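5. Recording the folding set

Sections 1 through 4 cover charging the gripper, pairing it and checking the clock. Do those first. A session recorded with an unpaired gripper will not load in Fulon and cannot be repaired afterward.

The Swanepoel task list calls for 28 accepted examples per cloth item. An example is one start-to-finish run with one item. Most operators need around two hours to finish an item, including breaks.

5.1 Prepare the surface

1. Use a bed or a low table you can reach without leaning on it. Leave your usual cover on. Patterned covers are fine, and the learning system needs to see more than one kind.

2. Pull the cover straight. Small wrinkles can stay.

3. Take phones, remotes and chargers off the cover.

4. Turn on the ceiling light. If sun falls directly on the cloth, close the blinds or wait until it moves.

Note: Do not change the cover partway through an item. If you have to, end the session and open a new one under the same item number.

5.2 Set out the item

1. Drop the item from knee height onto the cover. Do not arrange it.

2. Every third example, turn the item over or rotate it before you start. Long, narrow starts count the same as wide ones - record both.

3. Step back until the gripper is an arm's length from the cloth.

5.3 Record

1. Hold the gripper with the jaws fully open, pointing at the item.

2. Press the side button once and wait for the short tone.

3. Hold still for 2 seconds. Fulon uses this pause to find the start of the example.

4. Move in and take hold of a single edge or corner. Lift, fold, release.

5. Repeat until the item is folded. Keep your other hand out of view unless the task sheet says "two hands."

6. Open the jaws, back away and press the side button again.

Caution: Keep fingers clear of the linkage arms while the jaws are moving. The joints can pinch.

If you lose your grip, keep going. A dropped corner followed by a second try is a useful example. Restart only if the item falls to the floor or somebody walks between you and the cloth.

5.4 Check the view

After the first 3 examples, open the preview and look at a few stills. The cloth and both fingertips should be visible, with the jaws open whenever you are not holding anything.

Open jaws and red cloth on a blue area of the cover:

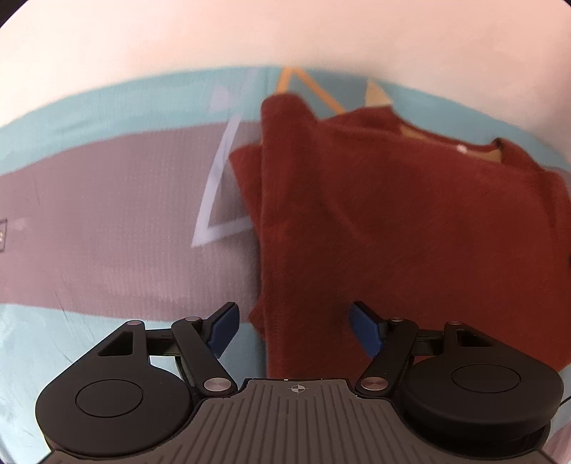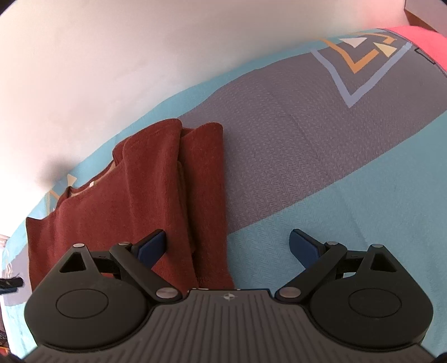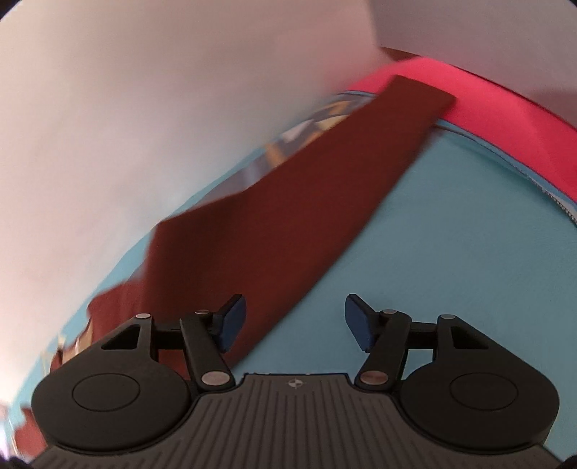

5.5 Label and upload

1. In Fulon, open the session and choose the item type. If the type you need is missing, choose "other cloth" and write one or two words in the note field.

2. Mark each example Accept, Retry or Discard. Use Discard for anything that shows a face, mail or a screen.

3. Connect to Wi-Fi and press Send. Leave the gripper on its dock until the light stops blinking.

4. Do not clear the card until Naltmont confirms the upload. Confirmation from the Ornadville server can take until the next morning.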